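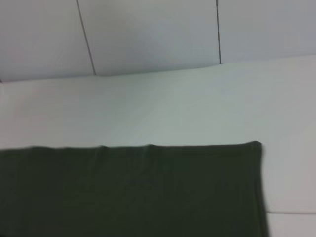 Dark green fabric on a pale surface.

How to write a film review for the Retlow Film Society newsletter

By Maricel Ocampo
Last updated 5 June 2026

Anyone on the mailing list can send in a review. Most of what we print is on older films: westerns, war pictures, thrillers, the sort of thing that turns up on afternoon television or in a box set. The steps are the same whatever you choose.

1. Watch it twice if you can

Watch the film once without a pen. A day or two later, watch it again and take notes. Put the time next to each note so you can find the moment again. If you only have one viewing, write your notes straight afterwards and leave out anything you are unsure of.

2. Check the names

Copy the names of the cast, director, writer and cameraman from the credits on the film itself. Listings often get supporting players wrong, and they mix up films that share a title. Many westerns were renamed for release here, so give both titles if you know them.

3. Say what kind of film it is

Your first two sentences should tell a reader what the film is and where it falls in the careers of the people who made it. Early, late, a change of direction, a cheap job between bigger ones - any of these will do.

4. Keep the plot short

One paragraph is enough. Set up who wants what and who is in the way, then stop. Put the actor's name in brackets after the character the first time and use the character's name from then on. Do not give away anything from the last third. If you can't discuss the film without the ending, put a warning on its own line first.

5. Give your opinion and back it up

"The acting is wooden" tells us very little. Name the actor and the part of the film where you noticed it. The same goes for praise. If you liked the photography, pick one sequence and say what the camera does in it.

Music, costumes and stunt work get skipped in most of the reviews I receive, so a line on any of them is welcome.

6. Mention the copy you watched

Say whether it was a disc, a broadcast or a screening. Widescreen films cropped for television can look badly composed when the fault is in the transfer.

7. Cut it to length

The limit is 500 words. Read it aloud and take out anything you stumble over. Star ratings go at the end, out of 5, no halves.

Sending it in

Paste the review into the body of an email with the film's title and year as the subject. Reviews that miss one issue are held for the next, apart from January, when there is no newsletter.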